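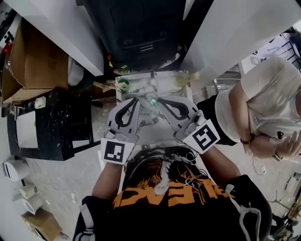

Room 318 Walk-Round: Safety and Tidiness Checklist, with Comments

Search forms and checklists
Go
Advanced search

Kasar small parts workroom, second floor, Proltitz building
Walked by: Debora Marino, with Agata Greco for the first half
Date: 10 November 2020
Form 445, 21 lines. Marks used: OK, FIX (do it this week), OPEN (needs somebody other than us).

Hello all, and thank you for putting up with me and my clipboard again. I know these run long. Thomas asked me in July whether the comments could be kept to one line each and I did try, I promise, but one line never tells you which cable or whose shelf, so please get a cup of something and bear with me. Everything marked FIX is small, and most of it can be done by whoever reads this first!

FLOOR AND WALKWAYS

1. Walkway from the door to the back wall is clear. OK
Better than last time by a good long way. Agata and I could walk it side by side, talking the whole time, and neither of us had to turn sideways.

2. No cables across places where people step. FIX
The thin ones on the gray floor, over on the left near the paper towel, are still trailing. I'd like them gathered up against the base of the black speckled unit and tied there with the cloth ties (second drawer, the bag Veronika bought). Please don't tape them to the floor. We did that once and the tape lifted at the ends and was worse than the cable.

3. Nothing stored on the floor that has a home elsewhere. FIX
Two white rolls down there, one of them paper towel, plus a small cardboard box and the round white device. I am very fond of having paper towel within reach and I don't want to lose that, so how about the lower shelf of the rack? Whoever uses the round white device, could you find it a spot off the floor too, and put your name on it while you're at it.

4. Floor dry, swept, and free of dropped small parts. OK
We ran a hand broom along the skirting and got a little dust and one washer. I put the washer in the lost-parts jar.

5. Floor covering flat, no lifted edges or loose joins. OK
Amedeo re-glued the join by the door and it has held beautifully. Thank you, Amedeo.

THE SORTING TRAY

6. Tray is whole, with no cracks or sharp corners. OK
I ran a cloth all the way round the rim of the marble-patterned one and nothing snagged. I do like that tray. It looks like somebody's bathroom counter and you can see a small piece against it much better than you'd think.

7. Tray is at a sensible working height. FIX
It's on the floor, and I understand why, there's more elbow room down there. But bending over it for a whole morning is hard on the back, and it's one more thing to put a foot in. Let's try it on the low bench for a couple of weeks and see how people get on. If you hate it, tell me, and we'll think again together.

8. Only the pieces being sorted are in the tray. FIX
We had a loose cable running straight over the top of it. One tug on that and the small pieces go everywhere, and then line 4 isn't OK anymore. Please lead it round the back. Also, anything see-through wants to go in a dish of its own, as it disappears the minute you look away. The yellowish piece toward the far right corner is a good candidate.

9. Small pieces are put away at the end of the session. OK
The lidded tubs were all in use when we checked the cupboard, with lids on and labels facing out. Lovely.

TABLE AND CABINET TOPS

10. Boxes on top of cabinets are stable and closed when not in use. FIX
The cardboard box on the speckled top had its flaps open. Open flaps are fine while you're reaching in and out of it, but a sleeve catches one so easily, and then the whole box comes with you. Fold them in when you're done, or take the box to the recycling if it's empty.

11. Bottles are labeled, capped, and kept away from edges. FIX
This is about the small white bottle up on the black cabinet. I'm sure the person who put it there knows perfectly well what's in it. The next person might not, so please write the contents on it in marker, both sides, in big letters. Then it should go in the tray under the sink with the others.

12. No heavy items stored above shoulder height. OK
Agata, who is the shortest of us and therefore the best judge, reached everything without the step.

13. Step stool present, rubber feet in place. OK
All four feet. I've written the date on the underside in pencil so we know when it was last looked over.

THE BIG BLACK UNIT AND POWER

14. Vents are clear, with nothing leaning on or pushed up against the slots. OK
The slots along the front were free and the vented panel had no dust mat on it when I put my flashlight to it. Please keep the tray a little way off even so. A good rule is that you should be able to kneel comfortably between the two.

15. White panels on either side are fixed and don't wobble. OPEN
The right one is solid. The left one moves when you push it with a knee, and I'd rather not have us going at it with a screwdriver from somebody's kitchen drawer. I've asked Gill to send a fitter and have been told the request is in the queue. In the meantime don't lean on it, and don't hang your coat on it (Thomas, dear, I saw the coat).

16. Power strips are not daisy-chained and sockets are not overloaded. OPEN
One strip was plugged into another behind the rack. We unplugged the second, which leaves us a socket short, so I've put in for a new wall outlet. Until it comes, chargers go in the corridor. I know it's a nuisance and I'm sorry.

RACK AND SHELVES

17. Metal rack is level and anchored to the wall. OPEN
It is level, but the upper anchor has a screw missing, and I can't find the right length in our own stock. Caden supplied the rack in the first place, so Veronika is writing to them. Light things only until then, please, and nothing new on the top shelf. What's on it now can stay.

18. White shelving: small objects are set back from the front edge. OK
Somebody has been along and nudged everything back, and I would love to know who so I can thank them properly. It took me all of a minute to check, where last time I was up and down like a yo-yo.

PEOPLE AND HABITS

19. Loose cords, drawstrings and jewelry are tucked in or taken off for close work. FIX
I don't want to be a schoolteacher about this. Nothing in 318 spins, so it isn't that sort of danger, but a hanging drawstring will drag over a tray and an earphone cable will hook on a drawer handle, and either is enough to spill a morning's sorting. Tuck the string in and keep earphone cables in a pocket when you're near the work. Bracelets are fine if they sit snug. If yours dangles, there's a little dish by the door for it.

20. People watching stand to one side, clear of the person working. OK
Everyone has got very good at this. Stand off to the side with your arms in and leave the walkway open behind you, and if you want a closer look, say so first. The person bent over a tray can't see you coming, and I have been bumped on the head myself by a kind soul leaning in with a question.

21. First aid box stocked, exit sign lit, extinguisher in date. OK
We are low on the small bandages and I'll top those up out of the main store. The eyewash seal is unbroken. The extinguisher pin and tag are both in place.

RESULT

Three lines OPEN (15, 16, 17), all of them waiting on outside help, and I'll chase every one. The FIX lines are ours. Amedeo has offered to take line 2 and Agata has already said yes to the tray experiment in line 7, bless her. For the rest, please just put your initials on the paper copy by the door once you've done it, and don't worry if somebody else got there before you.

COMMENTS ADDED AFTER THE WALK

Thomas Melis: Coat moved. I've also got the cloth ties out of the drawer and left them on the speckled top for Amedeo. Could we have a hook on the back of the door? There's nowhere else for a coat, which is how it ended up on the panel.

Debora Marino: Yes, of course! I'll ask for two, as one is never enough in winter.

Veronika Wyss: Letter to the rack people has gone. I gave them the shelf width and asked for spare anchor screws while they're about it. On line 11, I have a fresh roll of the wide labels if anyone prefers them to marker. Marker rubs off when you wipe the bottle down.

Amedeo Mazza: Line 2, I can do the left side quickly, but one of those thin cables is too short to go round by the wall. I'll need a longer one or it stays where it is.

Debora Marino: Order the longer one, Amedeo, and put it on the room budget. Leave the line as FIX for now and I'll look in again when it arrives.

Agata Greco: The low bench is cleared for the tray. It rocks very slightly on the window side, so I've folded some card under that leg. Tell me if it slips.

Related
Form 445, blank copy for printing
Room 318: who has a key
Lifting and carrying: a short refresher
What goes in the lost-parts jar
Walk-round notes, July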